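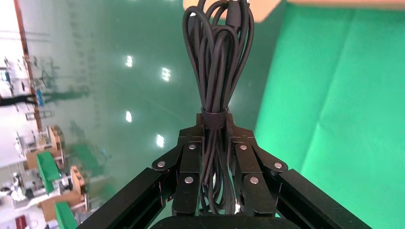 Mavier cable packing set, release 2
Updated 30 September 2024
Maintainer: Francine Arsenault

Recordings from a two-arm comparison of finger grippers on coiled cables. We wanted to know how the same jointed black fingers behave with different pad materials when the object is soft and changes shape in the hand. The arms are driven by the Kurnell controller in all runs.

Contents
1000 episodes, split into 53 folders by session. Each folder has one log file per arm, the wrist camera videos, the head camera video and a short notes file. Joint positions are in radians. Gripper opening is a value between 0 (closed) and 1 (open).
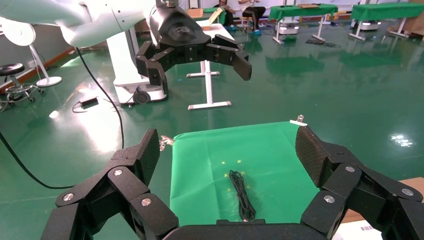 Pads tested
mavier-a: textured pad, standard
mavier-b: same pad, softer backing
plarkby: smooth pad, used in the March sessions only

The textured pads are the ones to start with. The smooth pad lets a bundled cable turn in the fingers when the grip is off center, so those episodes need more filtering. Grip force was left at the Kurnell default - we did not tune it per pad.
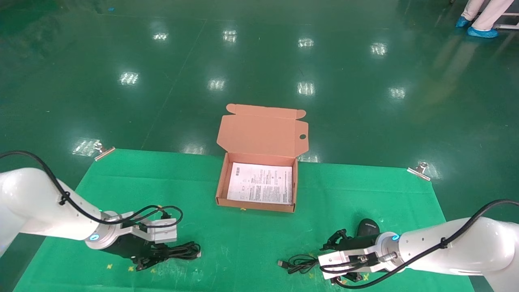
Task labels
pick_cable, hand_over, place_in_box, close_lid. Labels were added by hand with the Mockus tool, and start times can be off by up to 3 frames.

Known problems
The left wrist video in folder 17 starts late. Wrist views are not rotated to level, so turn them yourself if your model expects upright images. A few hand_over episodes end early and are marked "short" in the notes file.

Loading
Run load_set.py with the folder path. It needs Python 3.9 or newer. Send corrections to Francine and include the folder and episode number.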